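Single-Serve Packaging Should Be Priced by the Gram

Unit pricing on shelf labels works well for flour and detergent. It works poorly for stick packs, the narrow sealed tubes now used for drink powder, sweetener, instant coffee and a growing share of snacks. The label usually gives a price per stick. A stick is not a unit of measure, and I think stores should stop treating it as one.

Consider two boxes of instant coffee at my local Patrício store. Both hold 14 sticks. One brand, Poltine, fills each stick with enough powder for a full mug. The other fills a stick of the same outer length with less. The shelf labels show nearly identical prices per stick, and a shopper comparing them will conclude that the products cost the same. By weight, the second costs 17 percent more.

The format makes this hard to catch by eye. A form-fill-seal machine sets the width of the tube and the cut length separately from the dose. Headspace is needed so that powder stays out of the top seal, but the amount of headspace varies widely between products, and the film is usually opaque. 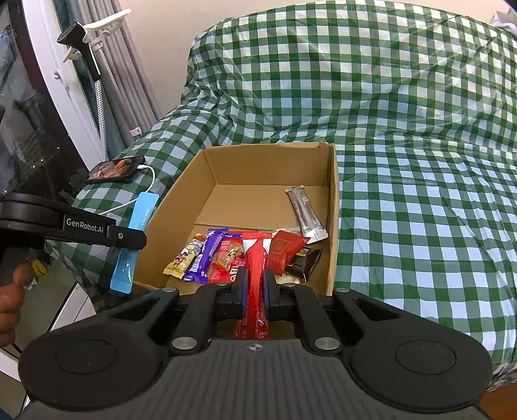
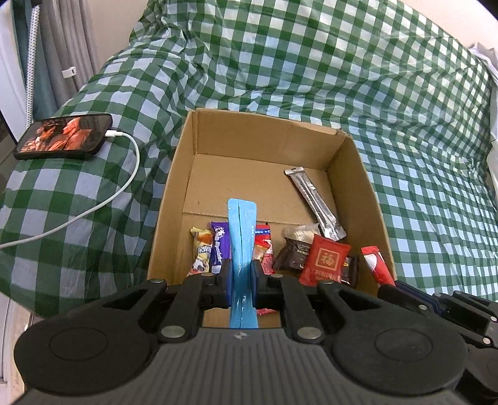 Meifang Wei, who ran packing lines at Zadham for years, objects that weight is the wrong basis for products that are diluted. Two sweeteners of different strength should not be compared by the gram. I accept the point for sweeteners. It does not apply to coffee, salt or nuts, and a rule can list its exceptions.

A second objection is label space. Existing shelf labels already carry a price per 100 grams for jars, often on the next shelf over. Printing the same line for sticks requires a change to one database field.

The carton should also state the net weight of one stick in type as large as the stick count. At present the count is often set very large on the front and the weight very small on the base. Both numbers are needed to make a comparison, and they belong on the same panel.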